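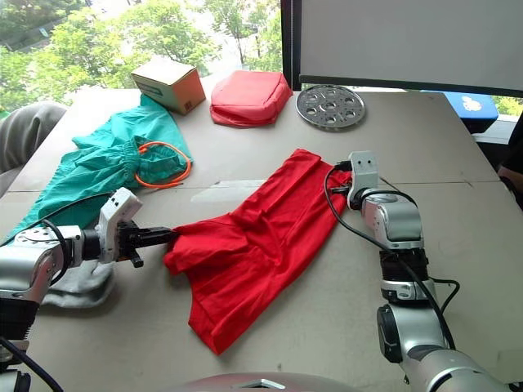

Folding day on the Sollia table: red knit item in the middle, teal one with the orange cord to its left.

Sollia work table, reviewed by Siobhán Ó Ceallaigh
7 October 2024

I bought the Sollia for folding and sorting clothes. It cost $384 from Adjei, delivery included, and I have used it for 4 months. Before that I folded on a bed, which was too low and made my back ache by the second load.

Assembly took me most of an evening. The legs go on easily enough but the crossbar has to be held level while you tighten both ends, and the printed instructions show it upside down. Get a second person for that step. The feet adjust, and mine needed adjusting because the floor slopes toward the door.

The top is smooth, and that is mostly good. Knits slide into place when you square them up and nothing has snagged so far. Anything with elastic or a drawstring wants to creep while you are working on it, so I lay those out flat first and leave them alone until the rest is done. Lint shows up clearly and comes off with a dry cloth.

Depth is the best thing about it. I can keep boxes and supplies along the back and still have space in front to spread out a couple of things at a time. The Votance table I tried in August was cheaper, but it was so narrow that a shirt sleeve always hung over the side. 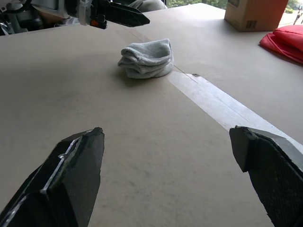
Socks are the job I do most on it. I fold them in layers instead of rolling them, and a small bundle stays put on the flat surface until I get to it. On the Votance I had a slight bow in the middle and everything drifted there.

I have two complaints. The table is heavy, and moving it alone means dragging it, so decide where it goes before you build it. It also wobbles a little if you lean hard on one corner. Tightening the bolts again after the first few weeks helped – it didn't cure it.

The listing says it will hold up to 1,000 pounds. I have no way to check that and no need to. Clothes weigh very little.

I would buy it again at this price. If you only fold a load a week, a cheaper table will do, but measure the depth before you order.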